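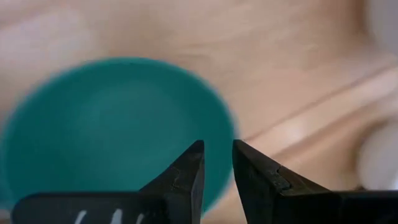

One of the first people to download the list wrote back that half the names in it were spelled two ways and asked which spelling was the right one. Fair question! The short answer is both, and I kept them on purpose.

Undolthorpe Soup Words, data card

So what is it? It's a plain table of the words people in and near Undolthorpe use for soups, stews, broths and the stuff you dunk in them. I started it in July because my family has three words for the same potato soup and we argue over them every winter. It now comes in 9 files, one per valley, plus this README.

Columns

word: as it was given to me, odd capitals and all
also: other spellings, split by semicolons
dish: my own short gloss in everyday English
thick: y, n, or blank if people couldn't agree
heard_in: village or street, never a person
source: talk, letter, or cookbook

The Pleseck file is the messy one. I typed it up from 17 handwritten cards, and the handwriting gets pretty wild toward the end (I think the last few were written on a bus). If a gloss there has a question mark, that's me guessing. The Stundmont file is much cleaner, mostly from one parish cookbook.

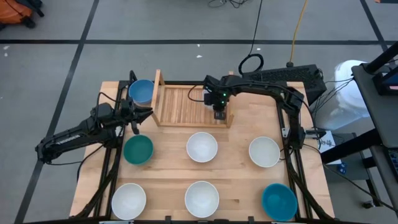
Words for the dish and words for what it's served in get tangled up all the time, so I gave serving words their own file, vessels.csv. "Jansen" is in there, for example, and it can mean a deep bowl, the soup in it, or a second helping, depending on who's hungry. Size matters a lot to people, color hardly ever does: a blue bowl like the one by the little wooden crate would get the same word as any other bowl that size. I left color out of the table for that reason.

Known problems: 5 rows have no dish at all, and the sort order breaks on accented letters. Fixes are welcome, just keep the old spelling in the also column when you send one.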